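# Trarndale Clothing Swap - Questions We Get a Lot

Welcome, and thank you for stopping by! Most of what people ask us before a swap is answered on this page, and if your question is missing, the email address on the flyer reaches Hatice or Kevser, whoever gets to it first.

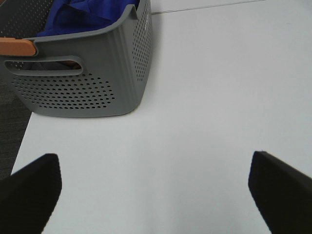

*Blue fabric in a gray basket.*

Last updated 3/21/25

### How does the swap work?

You bring clothes you no longer wear, you hand them in at the door, and then you go and find something you like better. There's no money involved and no points system (we tried tokens at our very first swap, and we spent the whole afternoon arguing about whether a winter coat was worth two scarves or three). Take what you'll wear. If you only brought one shirt and you fall in love with a shirt and a skirt, please go home with both and enjoy them.

### Do I have to bring something to come in?

No. Plenty of people come with empty hands the first time, just to see what it's like, and we're happy to have them.

### How much can I bring?

Up to two grocery bags per person, please. We know that feels stingy if you've just cleaned out a whole house, and we're sorry, but sorting takes longer than you'd think and we want everything on the racks before the doors open to shoppers. If you do have a lot more than that, write to us a week or so ahead and we'll try to work out a separate drop-off with you.

### What do you accept?

Clean, wearable clothing for adults and children, in any size. We also take:

- scarves, hats and gloves
- belts and handbags
- shoes with some life left in the soles
- fabric pieces a yard or longer, for the sewing table

We can't take underwear, swimsuits, pillows, or anything with a broken zipper. Small missing buttons are fine - Kevser keeps a jar of spares at the sewing table and is very good at finding a near match.

### Does everything need to be ironed?

Goodness, no. Washed and dry is all we ask. Folded is lovely, and it does help us at the door, but we've all stuffed things into a bag at the last minute and we won't say a word about it.

### Where is it, and can I park?

We meet in the lower hall of the Flerkley Building, on the Kaplan Street side. The big doors on the front are for the dance school upstairs, so please come around to the side entrance, where there's a ramp and a bell. The lot behind the building fills up early. Street parking on Kaplan is free on swap days, and the bike rack is right by the ramp.

### When is the next one?

The next big swap is in June, and we'll post the exact day as soon as the hall confirms it. Handing in starts at 10, shopping starts at 11:30, and we close at 3. People do line up before 11:30, but we put new things out all through the afternoon, and a few of my own favorite finds (a green wool cardigan I practically live in, for one) came off the rack in the last half hour.

### Can I try things on?

Yes, there are curtained corners at the back of the hall with a mirror in each. It can get warm in there by midday, so wear something easy to slip in and out of.

### What happens to the leftovers?

Struan MacLeish drives them to Gindico, the thrift store on the other side of town, the same evening. Pieces too worn to sell go to Manolis Fragkou, who cuts them up for his rag rug class. At our last swap we took in 1,612 pieces and only 94 were left over for Gindico and Manolis together, a number we're still a bit giddy about.

### I handed something in by mistake. Can I get it back?

If it's still on the rack, of course! Tell whoever is at the door and we'll help you look. Once somebody has taken it home we have no way of tracing it, so please do check your pockets and the bottom of your bag before you hand it over. We've returned house keys, a retainer, and one very nice fountain pen.

### Can I help?

We'd love that. Yavuz Gündoğdu looks after the sign-up sheet and can put you down for a short shift or the whole day, whichever suits you. Hanging and sorting is the busiest job, and it's done mostly standing up, but there's seated work at the sewing table too. Helpers get tea, a sandwich, and first look at the racks.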